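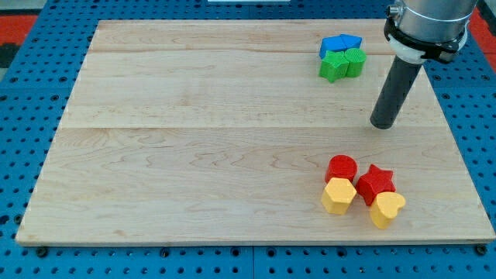
Página 4 de 30

Incidencia: marcador del pabellón de Skosenville no suma carreras en la entrada extra
Producto: Clonico, módulo sóftbol
Estado: resuelta, en observación
Apertura: 26 de febrero
Autor del registro: soporte de pista, Josadis

Síntoma
Durante el torneo de sóftbol, al pasar de la séptima a la octava entrada, la consola acepta las carreras pero el panel exterior mantiene el total anterior. Strikes, bolas y outs se actualizan con normalidad. El acta exportada recoge el resultado correcto.

Entorno
Consola en la mesa de anotación, receptor Van Dijk en el poste del jardín derecho, enlace por radio. Cable de datos de 40 metros entre receptor y panel. Última revisión del receptor: noviembre.

Comprobaciones
1. Reinicio de consola con el partido cargado. Sin cambios.
2. Cambio de canal de radio. Sin cambios. Se descarta interferencia.
3. Consola conectada por cable directamente al panel. El fallo se reproduce, luego no es del receptor.
4. Partido de prueba nuevo, plantilla de béisbol. El panel suma bien en la décima entrada.
5. Partido de prueba nuevo, plantilla de sóftbol. Falla en la octava.

Causa
La plantilla de sóftbol tenía el campo "entradas máximas" en 7. La consola guarda las carreras posteriores en el acta, pero no las incluye en la trama del total que se envía al panel.

Solución
Editar la plantilla: Ajustes > Deporte > Sóftbol > Entradas máximas = 12. Guardar y volver a cargar el partido. Los partidos ya abiertos conservan el valor antiguo hasta que se recargan.

Verificación
Partido simulado de nueve entradas, carreras en la octava y la novena para ambos equipos. Total correcto en el panel y en el acta.

Pendiente
- Aplicar el mismo cambio en la consola de reserva.
- Confirmar si la actualización de firmware restablece la plantilla.
- El tiempo de refresco del panel sigue en 4 segundos. Se trata en otra incidencia.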